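How I Learned to Write Product Manuals People Will Read

I've been writing instruction manuals for small companies for a long time now, and most of what I know I picked up by getting it wrong first. A reader wrote to me last month asking how to get started on her very first manual (her boss had handed her a box, a charger and a deadline), and my reply got so long that I figured I'd tidy it up and put it here instead.

So! You have a product, you have some half-finished notes from the people who built it, and you have to turn all that into something a stranger can follow. Let's go through it the way I do it.

Step 1: Use the thing before you read anything

Before you open a single spec sheet, take the product home and try to make it work. Keep a notebook next to you and write down every moment you feel stupid. Where did you stop? Which button did you press twice? What did you go looking for that wasn't there? Those notes are gold, and you only get to make them once, so don't let a helpful engineer stand next to you while you do it.

My first paid job was for a kitchen scale made by a company called Hillum. I spent a whole evening trying to switch it from grams to ounces. The button was on the bottom. I'd never have thought to put that on page one if I'd read the notes first, where it was mentioned in passing near the end like it was the most natural place in the world for a button.

Step 2: Write down who is reading

I don't mean a made-up customer with a hobby and a favorite coffee. I mean one or two plain lines about what this person already knows and where they're standing when they open the manual. Are they in a kitchen with wet hands? Up on a ladder? Have they used one of these before, or is this the first?

Tape those lines to your monitor. When you're stuck on whether to explain a word, look up and you'll usually have your answer.

Step 3: List the jobs, not the parts

This is where most first drafts go sideways. The notes you get will be arranged by part (the lid, the motor, the display), and it's very tempting to write the manual in that same order. But your reader didn't come to learn about the lid. She wants to clean it, or get it back on.

So make a list of everything a person might want to do with the product and start each one with a verb. Set it up. Charge it. Change the filter. Store it for winter. Then put them in the order people will need them. First day stuff goes up front, once-a-year stuff goes toward the back, and the long table of technical data can live at the very end where the few people who want it will happily hunt it down.

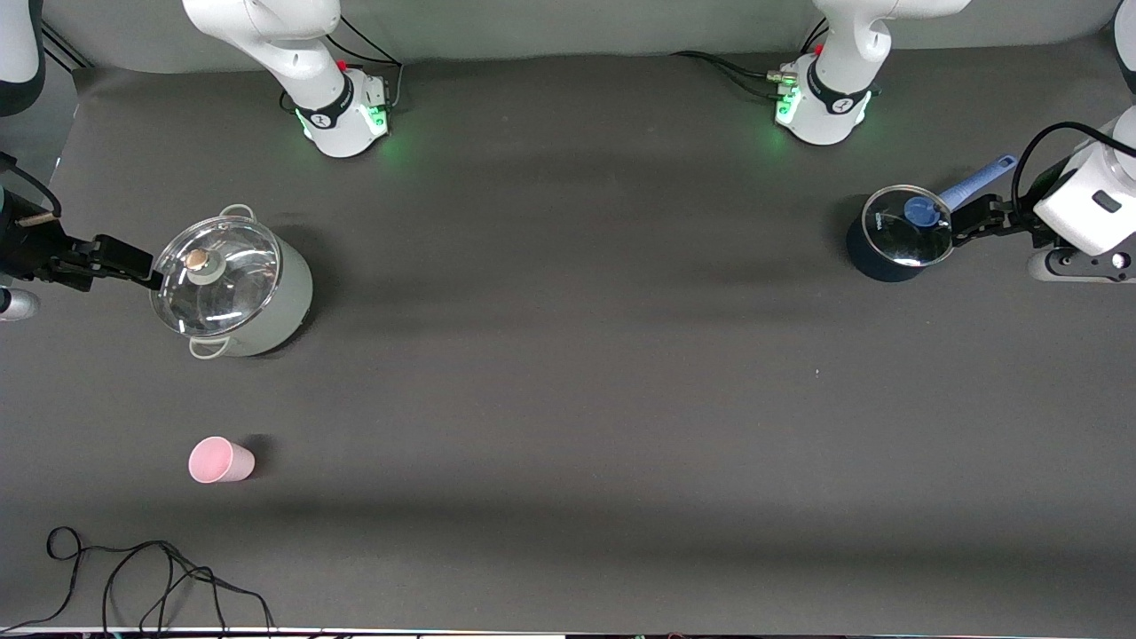

I like to do this part on paper slips, by the way. One job per slip, spread out on the floor, and then I shuffle them until the order feels right. A spreadsheet works too, but I find I get precious about rows and I never want to move them.

Step 4: Write one step at a time

One action per step. If you've written "and then" in the middle of a step, you probably have two steps. Start with the verb again and put the place before the action when it matters, like this:

On the back of the base, slide the switch to the left.

If you write it the other way around, your reader will be sliding the first switch she sees.

And tell people what they should see or hear when they've done it right. "The lid clicks." "The light stops blinking." These tiny sentences cut down on phone calls more than anything else I've ever added. When I redid the booklet for the Dundard dehumidifier, I put one of those after every third or fourth step and left nearly everything else the same, and the support people sent me a fruit basket.

Step 5: Put warnings where the hands are

You'll get a page of warnings from the legal side, and that page has to go in, usually at the front. Fine. Leave it there, and don't fiddle with the wording unless you've asked. But any warning that belongs to a certain step should also show up right before that step. Before, please! I once bought a bookshelf whose instructions told me to glue the pegs in step nine and warned me in step ten not to glue the pegs on the left side.

Keep each one short. Say what could happen and how to avoid it, then get out of the way. If everything is marked as important, people start skipping the boxes, and I do it too.

Step 6: Cut it down

My first drafts are always too long. The Hillum one came in at 2,000 words and we printed 800. I didn't take out a single step. What went was the welcome message, a paragraph on the history of the company, and a great many sentences that began with "Please note that."

Some things I look for when I'm cutting:

"In order to" – change it to "to."
"Ensure that the battery is inserted" – try "put the battery in."
Any sentence that tells the reader how easy this is. If it's easy she knows, and if it isn't you've made her feel awful.
Two names for the same part. Pick "cover" or "lid" and stick with it all the way through, even if it sounds repetitive. Your English teacher isn't going to see it.

Step 7: Watch somebody use it

Find a person who's never touched the product. Hand them the manual and the box, sit on your hands, and say nothing. It's horrible. You'll see them skip your favorite paragraph and flip straight to the drawing. You'll want to say "it's right there, at the top!" Don't.

I usually ask Mariama Adjei from down the hall, who is wonderful at this because she reads every word out loud and sighs when she's annoyed. In 60 minutes with her I find out more than I do in a week at my desk. Mark every sigh. Three people is plenty for a small product. After that I mostly see the same trouble spots again.

If all three get stuck in the same place, the step needs rewriting. If they all get stuck and rewriting doesn't help, it might be the product, and it's worth telling the people who make it. Be nice when you do. Jacinto Olvera, who I worked with on the Grurel lamp, moved a whole switch after one of my reports, but he did make me wait until after lunch to talk about it.

Step 8: Check the dull bits

Now for the boring hour. Go through page by page and check that:

every page number you point to is the right page
every part name matches the label printed on the product
the left and right in your text are the reader's left and right
the model number is correct on the cover (ask me how I know)
the phone number works – call it

Then print it at the real size. A manual that looks roomy on a big monitor can turn into ant tracks once it's folded to fit in the box. The Beltrán fan booklet had a run of 600 copies, and I only caught the size of the type because I'd asked for a paper proof and couldn't read it without walking over to the window.

A few things people ask me

Do I need special software? No. I wrote my first four in a regular word processor and handed them over to a designer. If you end up with lots of products that share the same pages, then it's worth looking at something fancier.

Should I use drawings or photos? Drawings for steps, if you can get them, and simple ones with plain lines. You can leave out everything that doesn't matter, and a drawing survives bad printing a lot better.

What about translation? Short sentences and one name per part will save your translator a world of pain. Stay away from jokes and anything to do with baseball. And leave extra room on the page, as plenty of languages will run longer than your English does.

How long should it take? For a small household product, I ask for three weeks and I'm usually still making changes on the last afternoon.

If you've got one of these on your desk right now and you're stuck, start with the slips on the floor. I'm hoping to put up a longer piece on troubleshooting tables in September, so send me your worst ones before then and I'll use a few of them.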